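The Care and Feeding of a Two-Handed Sorter

Before the robot at Nadomby touches a real bottle, it has to get through a long morning in a place with no dust

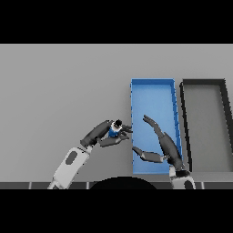 NADOMBY, May

The simulated table is light gray and perfectly clean, which is how you know Borghild Dahlgren didn't build it from life. The real one, on the other side of the wall, has a coffee ring that predates the robot and will probably outlive it.

Dahlgren looks after the sorting cell at Kunatus, a small outfit that handles returned sample bottles. The cell is two arms, two hands with a full set of fingers, and a pair of trays. Her job title says "integration." Her day, by her own account, is mostly tray placement.

"People come in wanting to hear about the hands," she says. "I want to talk to them about where the blue tray is."

So we talk about where the blue tray is. In the simulator it sits toward the right half of the table, long side running away from the robot, with the dark tray next to it and a sliver of tabletop between them. Dahlgren is particular about the sliver. When the trays touch, their rims make one fat ridge, and the fingers treat it as something to be reasoned with.

On the monitor the left hand has a little blue bottle-shaped thing with a white band and a black top, curled up in its fingers just short of the blue rim. The right hand hangs open over the same tray, thumb stuck out sideways toward its partner. It has the look of somebody waiting for change.

This is the moment she cares about. Two hands over one tray is where the cell used to get into trouble, and her fix is a rehearsal. Each time anything moves on the real table, even by the width of a thumbnail, she measures it, types the numbers into Flarer, the cell's planning software, and runs the handover 100 times before letting the hardware near it. Anything under 76 clean runs and she goes back out with the tape measure. The number came from her predecessor, who left it on a sticky note without an explanation. She has tried 75. She didn't like it.

The rest of the upkeep is less cinematic. Every 2,000 cycles the fingers get wiped down and each joint is worked through its range while Dahlgren listens, head tilted, like a piano tuner with a grudge. The thumbs go first. They do the holding up from underneath, and they take the scuffs. She keeps spares from Ugwu, the supplier, in a drawer labeled THUMBS, and has stopped explaining it to visitors.

Changing one takes her 18 minutes, if the tiny screw that holds the cover behaves. Then the hand has to be told where its new thumb is, a procedure that consists of pressing it gently against a metal block and waiting for the software to agree that the block is there. Sometimes it wants to be asked twice.

I asked whether the simulator ever gets it wrong. She took me around the wall and pointed at a real tray with one corner a little higher than the other three. In the simulator all four are level. The difference is a folded piece of cardboard, now entered in the maintenance log under its own part number.

She pushed down on the corner with one finger, watched it come back up, and went to get the tape measure.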